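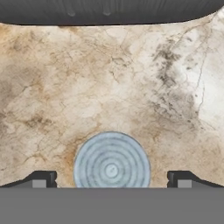

Marble tabletop, cream with tan veining

I get asked a lot how to clear a casino bonus without losing your mind, so let me walk you through how I do it. I'll use the welcome offer at Isteo, where I signed up in June, but the steps work pretty much anywhere.

Step 1. Find the wagering number before you deposit. Mine was 10x on a $300 bonus, so I had to bet $3000 before I could withdraw. It was in the bonus terms under "Playthrough" (scroll way down!).

Step 2. Check which games count. Slots usually count in full, while blackjack may count for a sliver or for nothing. 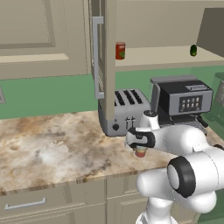

Step 3. Set your bet size and write it down. I stick to small spins, and I only play in short sittings at the kitchen counter, never in bed with my phone. A counter with a toaster and a little cup on it, like the one here, is a boring place to gamble, and boring is what I want! My friend Kelly Vieira skipped this step and bet over the max on her third spin, and there went her bonus.

Step 4. Track your progress. Most sites have a bar in the cashier, but I keep my own tally too. One night mine was $187 ahead of theirs, and chat support fixed it.

Step 5. Send in your ID early. Withdrawals took me 3 days, and most of that was waiting on documents. If you hit your loss limit before any of this, close the tab and let the bonus expire.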